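Packing programme at Skindbridge enters its second phase

The packing programme at our Skindbridge site has moved into its second phase. Members who follow the work of the Tavwood Centre will know that the first phase dealt with rigid goods: boxes, tins and books placed into cartons by a pair of robot arms. The second phase is concerned with soft and flexible materials, and with wrapping in particular. This item sets out what is being gathered, how the sessions are run, and what will happen to the recordings once they are complete.

The purpose of the programme is to provide examples from which a learning system, known within the Centre as Eren, can acquire the movements needed to prepare fragile or awkward items for dispatch. Eren is given no written rules about how to fold a sheet or tuck in a corner. It is shown the task many times, with the arms guided by a trained operator, and it learns to connect what the cameras see with what the arms should do next. The quality of the examples therefore matters a great deal, and most of the effort at Skindbridge goes into preparing them well.

The target for this phase is 1,000 accepted examples. An example is a single attempt at a single task, recorded from start to finish. It consists of the pictures from the cameras mounted near each gripper, the positions of the joints, the opening of the grippers and a short written label stating the task. At the time of writing in May, recording is under way at three stations, each with its own pair of arms. The stations are arranged in the same way, although the backdrops and the small items laid out for wrapping are changed between sessions. A system that has only ever seen one plain background tends to perform poorly when it meets another, and patterned cloths and papers have been brought in for that reason.

How a session is run

Each session begins with a check of the cameras and the grippers. The operator opens and closes both grippers, moves each arm through its full reach, and confirms that the recordings from both sides begin together. A fault in timing is difficult to see during the work and very difficult to repair afterwards. Two early batches had to be withdrawn when the picture from one arm was found to lag behind its movements, and the check has been compulsory ever since.

The operator then reads the task card. Cards are kept short. Typical wording is "lift the sheet by its near edge", "lay the sheet over the item" or "pass the bundle from left to right". Operators are asked to carry out the task at a steady pace and to avoid unnecessary pauses. If a sheet slips, they may recover it and continue, provided the recovery is made with the arms alone. Such recoveries are welcome, as a system that has never seen a mistake corrected is unlikely to correct one of its own. They are marked on the record so that they can be found again.

Hands may enter the work area between attempts in order to straighten a sheet or set out an item. If a hand is visible while an attempt is being recorded, this is noted by the reviewer, who decides whether the example may be kept. The rule was relaxed slightly at the start of this phase. Flexible materials need to be reset far more often than boxes did, and a strict rule would have excluded a good deal of otherwise useful work.

Operators change over every 15 attempts. Guiding two arms at once is tiring, and the reviewers had observed that movements became hurried towards the end of longer runs. The change has added a little to the length of the working day — the additional handover time has been accepted by the Centre and is reflected in the revised timetable posted at each station.

Review and labelling

Every example is watched in full by a reviewer who did not record it. The reviewer confirms that the label matches the task, that the attempt reaches a clear end, and that both cameras have recorded throughout. Examples that do not meet the standard are set aside, with the reason entered from a fixed list. To date 172 have been set aside. The most frequent reason is an unclear ending, where the operator has released the sheet but the arms have not yet drawn back. The guidance has been amended, and operators are now asked to bring both arms to a resting position before stopping the recording.

Examples that are set aside are not destroyed. They are held separately and may be used later to teach the system to recognise an unfinished task. Colleagues who wish to consult them should apply to the records desk in the usual way, stating the purpose and the period for which access is needed.

Labels are written in everyday English. In the first phase, stations had developed their own habits, so that the same movement might be called a "lift", a "pick" or a "raise". A shared word list is now in use at every station. Suggestions for additions may be left in the tray beside the word list, and an updated version will be issued with the next newsletter.

Work with Plurinora

The recordings are transferred to Plurinora, our partner in the programme, where the training of Eren takes place. Plurinora returns a short report on each batch, indicating which tasks the system is beginning to perform and which require further examples. The reports have already altered the balance of the work. Simple lifting tasks are now well represented, and fewer will be recorded in the coming weeks. Tasks in which one arm must hold a sheet steady while the other moves an item beneath it are in short supply and will be given priority.

Members have asked whether the trained system will be shown at the open afternoon. The Centre's position is that a showing will be arranged only when the system can complete the wrapping tasks on all stations without an operator guiding the arms. Visitors are in the meantime welcome to observe recording from the marked area, by arrangement with reception. Bags and loose clothing should be kept clear of the arms, and flash photography is not permitted, as sudden light affects the recordings.

Clear wrapping
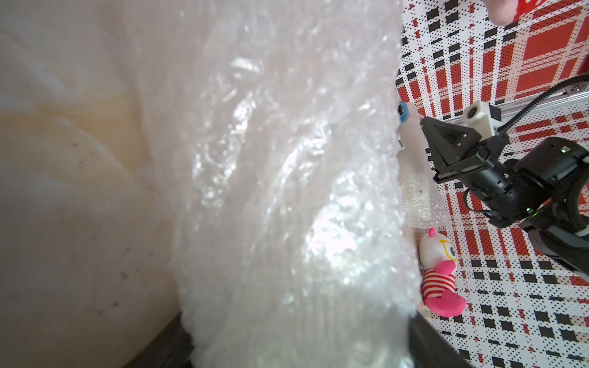
Clear materials will be the main concern of the sessions that follow, and operators should expect more task cards of this kind. A crumpled sheet of bubble wrap can fill most of the view from a camera at the gripper, with bright glints scattered across its folds and the opposite arm visible only to one side. The plush bird with the striped body, low against the red and white plaid, is by comparison a simple thing to pick out. Reviewers are asked not to set an example aside merely because the wrapping takes up much of one picture, provided that the task can still be followed with the help of the second camera. Where it cannot, the reason should be entered as "view blocked", and the attempt should be recorded again with the same item and the same backdrop. Revised cards for the clear wrapping tasks are available from the records desk.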